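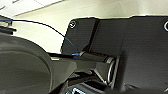 Dark shaft with a polished silver ring at the end.

Home | Training | Racing | Workshop | Contact

How to Pace Your First Hilly Time Trial

by Krystyna Sowa

Many riders come to their first hilly time trial with good legs and a bad plan. I was one of them. My first start was the Głowacki climb course in February, and after two kilometers I was already finished. This is the method I use now with the beginners at our club, Multska.

1. Know your number
Do a hard test of one climb, the same length as the longest one on your course. Write down your average power. Mine is 342 watts on a good day, but please do not compare, your own number is the only one you need.

2. Cut the course in parts
Look at the profile and mark every place where the gradient changes. The Głowacki course is 14 km long and I divide it in five parts. On the paper I write only one word for each part: easy, steady, hard.

3. Start slower than you want
For the first two minutes, stay a little under your number. It will feel too easy. Riders who started before you may look fast, leave them alone.

4. Spend your energy on the climb
On the steep part you can go a little over your number, because the air is not slowing you so much at low speed. Peiyu Shi, who coaches our juniors, tells them to ride over the top of the hill and change down the effort only when the bike is rolling fast again. I have lost a lot of time by resting ten meters too early.

5. Rest on the descent
Stay low, keep the head still, and pedal only if it gives you speed. Brake before the corner and not in it. If you did not see the descent before, ride it once in the morning.

6. Empty the last kilometer
From the red flag you do not look at the power anymore.

After the race, save your file and compare each part with your paper. Change one thing for the next start.

Shares: 14 | Comments: 2

Contact us | © Multska | Back to top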